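Skitunano hand gripper: progress report to the Macaraeg small grants fund
Prepared by Frida Zoëga for Heriberto Barrera, March 14, 2021

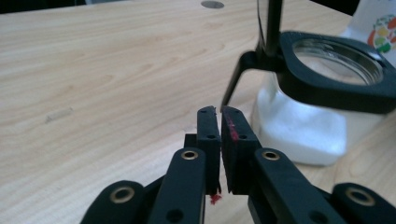 Will the gripper be finished within the grant?
The mechanism will be, and so will the written build notes. The force sensing we put down as an optional extra will probably not fit into the time left, and we would sooner say so at this stage than in the final report.

What the grant covers

The award was for a hand-held gripper that can be built at home or in a shared workshop, with drawings and notes good enough for someone outside our group to build another. The same fingers are meant to go on the end of the Trundau arm later on. The work is shared between my spare room and the bench at the Melico workshop, where we have evening access. Three of us are building: I do the linkage and the drawings, Kári Lund does the trigger and the handle, and Ea Bisgaard is testing and keeping the log. Inger Brynjólfsdóttir checks the notes as they are written. She has not built anything of this sort before, and that was the condition for the job.

Work done since the January report

The linkage has been redrawn. In the first version the two fingers could close a little out of step, and the pads met at a slant. We traced this to the pivot holes, which had worn oval after a few evenings of use. The arms are now black plastic with brass-coloured eyelets set into the pivot holes, and the play has gone down a good deal. Some remains. Kári thinks it is in the trigger end and I think it is in the short connecting block behind the pads, so we are going to swap one at a time and see.

The pads are now separate parts. Each has a small hole through it near the upper middle for fixing test faces, so that we can try a different surface without printing the whole finger again. This has saved more time than any other change. A new pad can be printed and fitted in an evening, while a full finger meant taking the linkage apart.

The top edge of the left pad is ragged and will be reprinted. The drawing is not at fault as far as we can tell, and the next print will be done slower with the part turned on its side.

Kári has finished the second handle. The first was comfortable for him and too large for Ea and me. The new one has a shorter reach to the trigger, and all three of us can now close the fingers fully with one hand. The return spring is still stiffer than we would like for long sessions.

Testing

Ea runs the tests on a wooden tabletop, with ordinary kitchen and workshop things to hand. The programme has three parts: picking up and setting down rigid objects, holding soft or crumbly material without losing it, and repeated opening and closing with nothing held.

Rigid objects were done first. In the last full set of 200 attempts, 19 failed. Most of the failures were with smooth, rounded things that turned in the pads as they were lifted. Flat-sided objects gave almost no trouble. We have not yet repeated the set with the new pads, so these numbers belong to the old ones and should be read that way.

The crumbly material tests are less far on. Two things have come out of them. The first is that material sticks to the inner faces of the pads, and there is red residue on the right one as well as a small clump by the gap below the left. The second is that the pads need to be easy to clean, something we did not write into the specification and should have. We have added it. Ea has asked for a smooth face with no layer lines running across it, and I have drawn one – it is in the queue behind the reprint of the left pad.

The opening and closing test has reached 3,299 cycles on the current linkage. No eyelet has come loose. We check them every 100 cycles by hand, and the log sheet has a column for it. The test will carry on in the background while the other work is done.

Build notes

The notes for the linkage are complete in draft. Inger put together a set of arms from them on her own and came back with a page of corrections. The main one was that the drawing showed the inner and outer arms in a way that made it easy to swap them. They will now be marked on the back face. She also asked for a picture of the correct overlap where the arms come together, and I agree that words are not enough there.

The notes for the handle have not been started. Kári did not want to write them until the spring was settled. We have asked him to write everything except the spring and leave a blank for it.

Problems and delays

The printer at Melico was out of use for part of the period and we lost our turn on it when it came back. I moved the small parts to my own machine, but it cannot take the handle in one piece. This set the handle back more than anything to do with the design.

We also spent too long on finger shape early on. There are several drawings of curved fingers that we will not use. They are kept in the project folder in case they are wanted for the Trundau work, but no more time will go on them.

Spending

Printing material and fixings are within budget. Eyelets cost more than planned, as the first size we bought was wrong and could not be returned once opened. The money set aside for force sensors has not been touched. If the fund agrees, we would like to move part of it to bought springs in a range of strengths, and leave the rest unspent until the mechanism is signed off. I can send the receipts and the sheet that goes with them at any point.

Next steps

Reprint the left pad and fit it, then run the rigid object set again with the same objects in the same order.
Fit the smooth-faced pads and go back to the crumbly material.
Find the remaining play, starting with the trigger end.
Choose the return spring. Kári to write the handle notes.
Inger to build a complete gripper from the notes, with none of us in the room.

The last item is the one we would ask the fund to judge us on. If Inger's gripper closes squarely and lasts through the cycle test, the notes can go out.

Decision needed

We need an answer from you on moving the sensor money before the springs are ordered. A short reply by email is enough – either way, work on the pads and the notes goes ahead.

Frida Zoëga
for the Skitunano build group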